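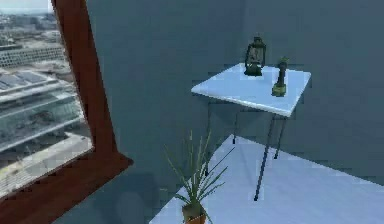 Figure 4. Corner view, apartment room, default lighting.

4. Loading a room and checking it before you trust it

Killier ships its simulated rooms as finished places. Treat them as drafts. This section was rewritten for release 247 on 27 August 2022, after Ayman Farah went through the Retgate pack and disagreed with most of what we had printed.

4.1 Open the room list and pick an apartment room. Leave the robot unloaded for now.

4.2 Set the camera to Free and go to a corner with a window. The city outside is a backdrop. It has no depth your planner can use, and it goes blocky at stream quality Low. Turn on Mask Exterior if your detector reads the window.

4.3 Click each item on the table, then the plant on the floor. Every one should return a name and a mass. The brochure says "all objects interactive." We have not found that to be so in any pack.

Note: Thin things are the weak point. Run Contact Test on table legs and plant leaves at the finest step, even if the room carries a Verified badge. The badge only means the file loaded.

4.4 Move to the doorway view and repeat.
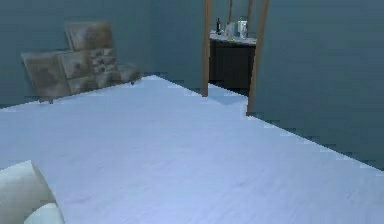
Figure 5. Doorway view, looking through to the next room.

4.5 Draw a path through the doorway with the base width set to your own robot. The preset base is 296 mm wide, narrower than most people's hardware, and it will flatter your results.

4.6 Press down on the large white surface with the probe tool. If the reading does not change with depth, it is a rigid body, whatever the material menu calls it.

Caution: Do not quote a simulated success rate as a real one. The sales sheet does this on its first page. Our own runs at Hiltamholm came out over 21 points lower on the floor than on screen.

4.7 Save the room under a new name. Updates overwrite the original without asking.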